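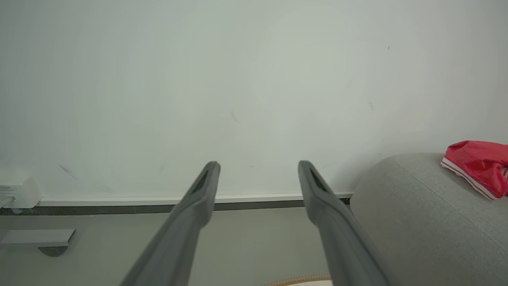
## Ticket: left finger lags on close, Fellero two-finger gripper

**Machine:** mobile arm, Fellero gripper on the wrist, wrist camera
**Controller:** Jutimon, software build 23
**Opened:** 17/01/2018
**Status:** fixed, watching it

Hi all, me again. The gripper opens fine. Both fingers swing out into a nice wide V and stay there, and I can leave it parked like that, pointed at the wall, with no drift on the wrist view. Closing is where it gets ugly. The right finger moves right away and the left one waits a beat, then hurries to catch up, so whatever I'm picking gets shoved sideways before it's held. Soft stuff doesn't care much. Anything that rolls is gone.

The cycle counter read 3,054 when I first wrote this down. I'm pretty sure it was doing it earlier and I just blamed my own aim.

### What I tried first

- Power cycled the arm and the gripper separately. Same lag.
- Re-ran the homing routine from the Jutimon menu. It passed, and then the very next close was late on the left.
- Dropped the closing speed to 9 on the slider. The lag got easier to see but didn't go away!
- Swapped the camera cable to the other clip, in case it was tugging on the left side. No change, but I left it there anyway.

### Checking the fingers

With the power off I wiggled each finger at the base. The right one was snug. The left one had a little play in it, maybe a hair at the base but a lot more by the time you get out to the tip. So I pulled the left finger (two screws, keep a hand under it) and looked at the pivot. The pin was fine. The linkage screw behind it had backed out by roughly 2 turns, and the motor was taking up all that slack before the finger moved at all.

I also ran a cotton swab along the slot near the tip on both fingers while I was in there. Some lint came out of the left one. I don't think it had anything to do with the lag, but I'm writing it down.

### The fix

1. Backed the linkage screw all the way out and wiped the old thread locker off.
2. Put on one small drop of the medium stuff - the strong kind will make you hate yourself next time.
3. Snugged it down until the play was gone, then swung the finger by hand to make sure it wasn't binding.
4. Left it overnight with the gripper open.
5. Homed again and saved the new zero for both fingers.

Step 5 matters. I skipped it on my first go and the tips met off to the right of center, so I had to do the whole test over.

### After

Ran 23 closes on a foam block this morning, and both fingers landed together every time. Then I tried a cardboard tube, the thing that started all this, and it stayed put. Counter and notes are in the Siltidance folder with the rest of the arm's paperwork.

Still open: the Yuan spare finger set came without linkage screws, so if this one strips we're stuck. I've asked for a bag of them. I'll check the play again next week and close the ticket if it hasn't moved.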